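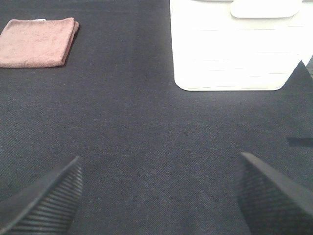

# Microfiber and terry: washing, drying, storing

Revised 2025-09-25. Replaces the sheet that hung by the utility sink.

Microfiber is polyester, usually blended with polyamide, split into fine filaments. It picks up dust and grease by surface contact and holds on to them. Cotton terry works by absorbency in the loops. The two need different handling and should be washed apart, as cotton lint lodges in microfiber and does not rinse out.

## Washing

- Shake cloths outdoors before loading.
- Wash microfiber warm, not hot. Use liquid detergent at half the dose on the label.
- No fabric softener on either type. It coats the fibers and cuts water pickup.
- No chlorine bleach on microfiber. White cotton tolerates it occasionally.
- Fill the drum to two thirds at most.

For greasy kitchen cloths, soak 17 minutes in warm water with a teaspoon of dish soap, then wash as usual. Rinse before loading or the machine will oversuds.

## Restoring a towel that repels water

The cause is nearly always softener or detergent residue. Run a full cycle with no detergent and one cup of white vinegar, then a second cycle with plain water. Do not combine vinegar with bleach under any circumstances.

Test with a few drops of water on the dry towel. If they bead for more than a few seconds, repeat once. Domingo Arancibia reports that old terry bath towels sometimes need a third pass — mine have not.

## Drying

Line drying is adequate for microfiber and leaves cotton stiff. In the dryer, use low heat for microfiber and medium for cotton. Omit dryer sheets. Clean the lint screen between loads.

## Folding and storage

Fold in thirds lengthwise, then in half. Store with the fold facing out so single towels pull cleanly. Towels must be fully dry before stacking; a damp center will smell within a day or two in a closed cabinet.

Assign colors by job and keep to them:

| Job | Color |
|---|---|
| Glass | Blue |
| Counters | Yellow |
| Bathroom | Gray |
| Floor | Any retired cloth |

Retire a microfiber cloth when it feels slick or drags grit. Cut retired cotton into 7-inch squares for oiling tools. Oily rags are laid flat outdoors to dry, never balled up in a bin.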